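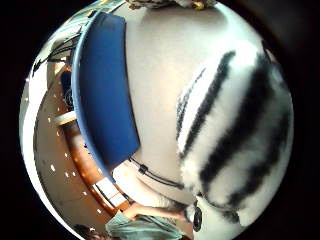

Dzintra Mets told me over coffee on Monday that she had expected to hate it, and that by the second week she was annoyed whenever the thing was switched off for cleaning. She has packed plush toys at Willedow for years, and her wrists have opinions about that. So when the sorting arm came in next to her table, she figured it was there for her chair!

So far it isn't. I spent a morning on the packing floor (they start at 6, I did not) and what has changed is mostly who does what, and when. The arm is a system called Brelow. It picks the soft toys out of the mixed bins and sets them down one at a time, and people do the checking: seams, eyes, stuffing, the little tags that always end up folded inside a leg. Before, the same person did the picking and the checking all shift long.

Striped toys were the trouble at first, I heard. Zebras and tigers kept getting grabbed by the ear, so Normunds Lūse, who runs the floor, had the crew hand-guide the gripper over and over until it got the idea. He says they logged 346 of those practice picks before he let it near a real order. A good day now is 539 toys through the one table, up from 400 in the spring, and I did ask whether everybody is simply working faster. Normunds says no, the breaks are longer than they were. Dzintra says the breaks are the same, but you get to them less tired. I'll let those two sort it out.

Not everyone is sold. Two people on the late shift told me the job has gotten quieter in a way they don't love, because you used to chat across the bin while you dug around in it, and now you sit facing the arm. One of them has asked to go back to hand packing and is still waiting on an answer. There's also the question of pay, which hasn't moved, even though teaching a machine to pick up a zebra was in no one's job description (my words, but I got a lot of nodding).

Willedow plans to add 4 more tables if the summer orders hold up. Normunds says the current crew gets first pick of the training spots, and the sign-up sheet goes up by the time clock on Monday.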